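Nnamdi Ajayi on the Kestonow burial ground row

Interview by Vivek Goel for Sivo
September 27, 2020

The field behind Dondska Lane has been set aside for burials since before most people in Kestonow were born, and for most of that time it has had sheep on it. In April the town council published a plan to open it as an extension to the existing cemetery, with part of the ground laid out so that Muslim graves could face the right way. A petition against the plan has since collected 1378 signatures. A decision is expected before the end of the year.

Nnamdi Ajayi has sat on the council for 9 years and is the member responsible for cemeteries and open spaces. He is not a Muslim himself and says he took on the cemeteries job when it was mainly a matter of hedges and drains. We spoke by phone for most of an afternoon, with one break while he let a plumber in.

I asked him first why the plan had come forward when it did, in the middle of the lockdown.

"Because we were running out of graves," he said. "The old cemetery was going to be full within a few years anyway. Then we had the spring we had, and the figures moved. We would have been criticised for waiting, and we've been criticised for not waiting. I'd still bring it forward."

He accepts that the timing made things worse. There could be no public meeting, so the council put 2000 leaflets through doors and asked people to reply by post or online. The leaflet had a map on the back. The map was printed in grey, and the part of the field meant for Muslim burials was shown in the same shading as the whole extension.

"If you glanced at it you would think the whole field was going to one group," Ajayi said. "It isn't. It's the strip along the north side. The rest is for anybody. I saw the proof of that leaflet before it went out and I missed it, so that's on me as much as on the printer."

By the time a corrected map went on the website, the first one had been photographed and passed round. Some versions had a heading added which the council did not write. One said the old cemetery was to be closed to Christians. Another said existing graves would be dug up and turned.

"I had a woman ring me in tears about her husband's grave," he said. "She'd been sent it by her niece. I told her nothing was going to be touched, and she said, well, it's got the council's crest on it. And it did, because somebody had cut it off our leaflet and stuck it on theirs. I went round the next day and stood at the gate and we talked it through. She was all right after that. But she signed the petition before she rang me and I don't suppose she's taken her name off."

Does he think the people who signed were misled?

"Some were. I wouldn't say all of them. There are people who don't want a new cemetery of any sort there because of the traffic on the lane, and they have a case. There are people who walk dogs on it. There are people who object to the north strip and would object if the map had been perfect. They've all signed the same piece of paper, so you can't tell from the number which is which."

The Muslim population of Kestonow is small. Families have up to now used the cemetery at Dabbas, on the other side of the county, where fees are higher for people from outside the district. Ajayi said the request for local space had been made to the council more than once, and that he had found the earliest letter in a box file left by the member before him. It had been acknowledged and not answered.

"They asked politely and got a card saying thank you for your letter," he said. "That's not a good record. People pay their council tax here, their kids go to school here, and when somebody dies the family has to drive to Dabbas and pay extra to be told where to park. In April, with the limits on numbers, some of them couldn't go at all."
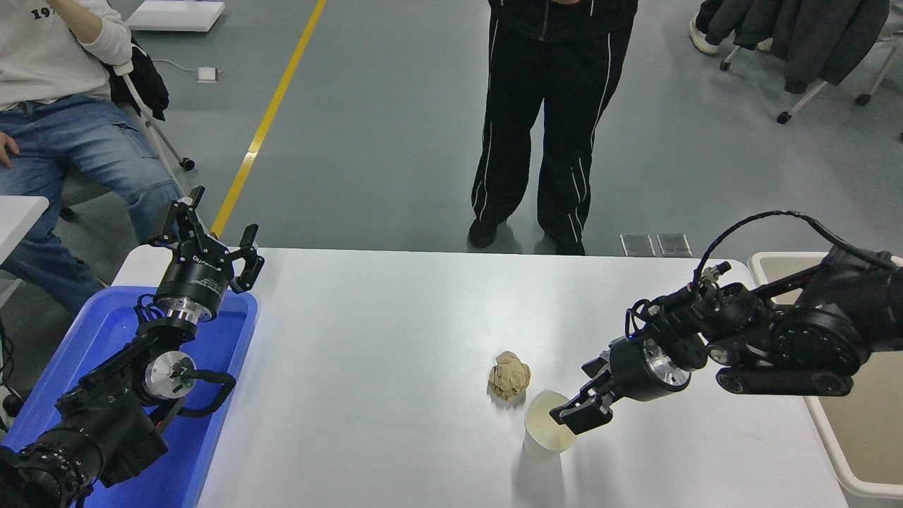 Milovan Matić does not accept that account of the consultation. He told Sivo that the council had been asked twice to start again with a clean leaflet and had refused both times, and that putting a corrected map on a website was no use to older residents on Dondska Lane, some of whom have no computer. He said the petition had never mentioned religion and that he had turned down offers of help from outside the town. His own objection, he said, was to the access road, which would come out on the bend.

I put this to Ajayi.

"Milovan's been straight with me and I'd like to think I have with him," he said. "He's right that the petition text doesn't mention religion. I've read it. It's about the road and the consultation. What gets said on the page where it was shared is another matter, and he can't be blamed for all of that, but he could have said something sooner."

On starting again, he said the legal advice was that the council did not have to, and that doing so would have pushed the work past the winter. He would have preferred to send out a second leaflet with a correct map on it, and said so at the time. The cost was the reason given for not doing it. "It wasn't a lot of money. I think we'd have saved it in phone calls."

The road is the part of the plan most likely to change. The first drawing has hearses and mourners' cars turning in from the lane just below the bend, with parking for 50 vehicles on hard standing inside the gate. Residents say that is too many for the lane and too few for a large funeral, and Ajayi said both things could be true. An alternative entrance from the old cemetery is being looked at. It would mean taking down a length of wall and moving the compost bays.

"I've been asking for that from the beginning," he said. "You'd come in through the gates everyone already knows. It's one cemetery, so have one way in. The wall isn't listed. The compost bays I will move myself if I have to."

There is also the question of drainage, which he talked about for longer than I had expected. The bottom of the field holds water after heavy rain and cannot be used for graves of any kind. The north strip is the driest part. This has led to a complaint that the best ground was being given away.

"It was picked because of the angle," he said. "If you set the rows parallel to the north hedge, they come out facing very nearly the way they need to. You lose hardly any space. If you did it in the middle of the field you would have odd corners left over everywhere. That was the surveyor's suggestion, and he'd only been asked how to fit the most graves in. I've tried explaining it to people with a sheet of squared paper and it does work, but you have to have them sitting down with you."

I asked whether things had turned unpleasant for him personally. He said he had received letters, most of them signed and most of them civil. A few were not. He had passed two to the police and heard back about one. His surname had come up in them, with conclusions drawn from it about his religion that were wrong.

"I'm a Methodist," he said. "I did wonder whether to point that out and I decided against it. It shouldn't matter to the drainage."

Shufen Jia and Omolara Bassey, who represent the two wards on either side of the lane, are both expected to vote on the plan. Bassey has said she will support it if the entrance is moved. Jia has not said which way she will go and did not want to be interviewed, but sent a short note saying that she had walked the field and would be reading every reply to the consultation before making up her mind.

Ajayi thinks the vote will be close. If it goes against him, the council will have to find another site, and there is no other site in its ownership that has been tested for burials. He said the families who had asked for the space would be told by him in person and not by letter.

And if it goes through?

"Then we put the fence in, and we plant the hedge where the gap is, and it'll be a field with a mown path for a good while yet. People will still be able to walk there. I'd ask them to keep the dogs on a lead."

Replies to the consultation can still be sent to the town council office. The corrected map is on display in the window there, and printed copies can be had by knocking.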